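**wrist cam only vs wrist + overhead — how many demos before you bother training?**

**kalixbound**
ok so. Lid and steamer tray task. Arm has to take the tray out of the pot, put it on the counter, then put it back. I've got 200 demos off the wrist cam and the policy gets as far as the rim and then just hovers. Sort of dithers there. Every time.

Do I record more of the same or is the data bad? Don't want to lose another evening finding out. All teleop, all me driving, same pot in the same place give or take.

**noeline_r**
"same place give or take" is your problem imo. How much is give or take? If the pot only ever moves a couple of cm the thing learns the counter and ignores the pot.

**FVrettos**
Disagree with Noeline a bit. Hovering at the rim is nearly always the operator. You slow down there yourself, because it's fiddly, and you sit still while you line up. So the examples are full of frames where the arm is doing nothing. It copies you doing nothing.

Go and look at your own episodes at the rim. Bet you there's a pause in every one.

**kalixbound**
just scrubbed through 9 of them. yes. pause in all 9. Some of them it's most of the episode, bit embarassing

**FVrettos**
There you go. Trim the still frames or re-record. I'd re-record.

**tamsin_tm**
Don't trim!! Or not blindly. We did that on the Bralley arm in October and cut out the gripper closing as well, since the arm's still while the fingers move. Policy turned up at the cup and never grabbed anything. Filter on joints AND gripper width or leave it alone.

**FVrettos**
fair. Which is why I said re-record

**tamsin_tm**
you said trim OR re-record

**FVrettos**
I said I'd re-record.

**lubis_f**
can we not

@kalixbound what's the lighting like, and is the pot shiny? We gave up on steel for a while. The wrist view of a polished pot is half a picture of the room, and the reflections shift whenever the arm does. Some folk put matt tape on the rim. I think that's cheating but it did work for us.

**kalixbound**
very shiny. it's a steamer on an electric base, the whole lot's meant to stay as is, no tape. Bloke I'm doing this for wants it to work in a normal kitchen

**noeline_r**
No tape then. But move the thing. Left, right, turned round so the front faces away. Change the lamps. 200 with real spread beats a thousand identical ones, I'll die on this hill.

**lachlan_e**
Going against the grain here — I wouldn't spread it out yet. Get one position working first. If it can't do the easy case with 200 examples then 200 scattered ones will be worse and you won't know why. Small box, get that solid, then widen it.

**noeline_r**
and then you've got a pile of data biased to the one spot and you spend a month undoing it. seen it

**lachlan_e**
You can throw data away. It's allowed.

**tamsin_tm**
With Lachlan on this one. 3 positions, not one, not everywhere. Also log your failed grabs and the recovery after, don't bin them. Ours only got good at the rim once it had seen somebody miss and have another go.

**FVrettos**
Recoveries yes. Label them though, else you're teaching it to miss.

**lubis_f**
what are you recording with? Zekow drops frames if the preview windows are open on the same laptop. Had 2 streams drift apart by the end of every long episode and didn't spot it for ages. Shut the previews, or at least check the timestamps.

**kalixbound**
it is Zekow and yes I have all the previews open, oh no

right. plan for tonight
- previews shut, check timestamps on the old lot
- 3 pot positions
- no dawdling at the rim, practise a few runs first w/o recording
- keep the misses + recoveries, tag them
- second camera can wait

Noeline I will move the lamp as well, promise. Will bung the old set in the Pathirana folder so it's not lost, and post numbers once I've retrained. If it still hovers I'm blaming Fotis
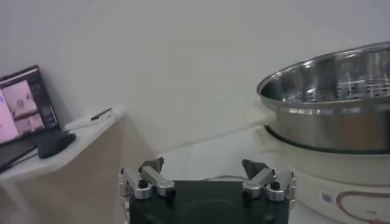
Oh and one more q before I start, do you lot begin each episode from the exact same arm pose or jitter it? I've been homing it every time, which I'm now thinking was daft as well.

**noeline_r**
jitter it. always

**lachlan_e**
Jitter, but small. Don't start it halfway into the pot.

**FVrettos**
Home for the first batch, jitter after. And why am I getting blamed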